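Guides › Play Kitchens › Plelar Cutting Food Set › Setting up the board

Search guides Type a product or a word

Reading time: 2 minutes

Section 3. Setting up the board and the food

By now you should have the box unpacked and all the little bags opened, and if there is already somebody small tugging at your sleeve, do take heart, as this section goes quickly. You will want the cutting board, the food pieces and a bit of clear table, and the paper wrappings can go off to the recycling before you begin.

1. Choose a table that stands steady and is at a comfortable height for the child. A kitchen table is fine with a proper chair, though a low play table is nicer still if you have one.

2. Wipe the table and let it dry. Crumbs under the board will make it rock, and it is surprising how much a single grain of rice can do.

3. Lay the board flat. It needn't be square to the table; many children like it turned a little towards their cutting hand, so let them shift it about until it feels right to them.

4. Press gently on each corner in turn. If one of them lifts, look underneath for crumbs and try again.

5. Put the food pieces to one side of the board, within easy reach, and keep the middle of it free for cutting. We suggest starting with only 2 pieces and bringing out the rest once the game has got going.

Note: On a dark table the white board shows up very clearly, and younger children find it easier to see where the cutting is meant to happen.

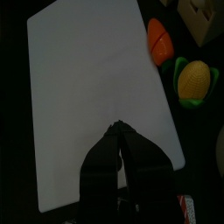 Fig. 4. Board laid at an angle, with the carrot and the corn to the right.

6. Take the carrot first. Look for the line across its middle, and place it on the board with that line facing up, where the child can see it.

7. Show the child how to hold the piece steady with one hand while the other hand does the cutting. Go slowly, and be prepared to do it several times over (Bergþóra Juhl, who wrote the first version of this guide, reckoned on doing it until the tea went cold).

8. Bring in the corn when the carrot has lost its novelty. The bumpy kernels and the pointed green leaves are lovely for little fingers to explore, and there is no hurry to get on to the cutting.

Caution: Keep real kitchen knives well away from the play area. A child who has just learned to cut a toy carrot will be very keen to try a real one.

Caution: Don't use the play board for real food, and don't put anything hot on it.

9. When playtime is over, wipe the board and the pieces with a damp cloth and a drop of washing-up liquid. Leave everything on a tea towel for 30 minutes, then pack the food away first and slide the board in on top.

If a piece has gone missing or been chewed beyond saving, write to the Grerent spares desk at Follport and tell us which one you need. Continue to Section 4, Games for two cooks.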